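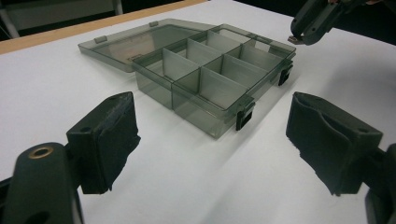
Re: [beads-and-findings] Box for small parts

From: Dorota Mazurek
Date: 3/16/21

Hello all,

I answer below the question from February.

> Does anyone know a box with a lid that closes well?
> My jump rings are always traveling into the next
> compartment. I have 1,000 of them, in 7 sizes.

I use the gray see-through one, with eight compartments and two black latches at the front. Seven sizes will fit, and one place stays free for clasps. Before you fill it, please check that each divider is pushed to the bottom. With very thin rings I put also a piece of felt under the lid. I bought mine from Kołodziej, but the shop in Drellcombe should have it too.

Greetings,
Dorota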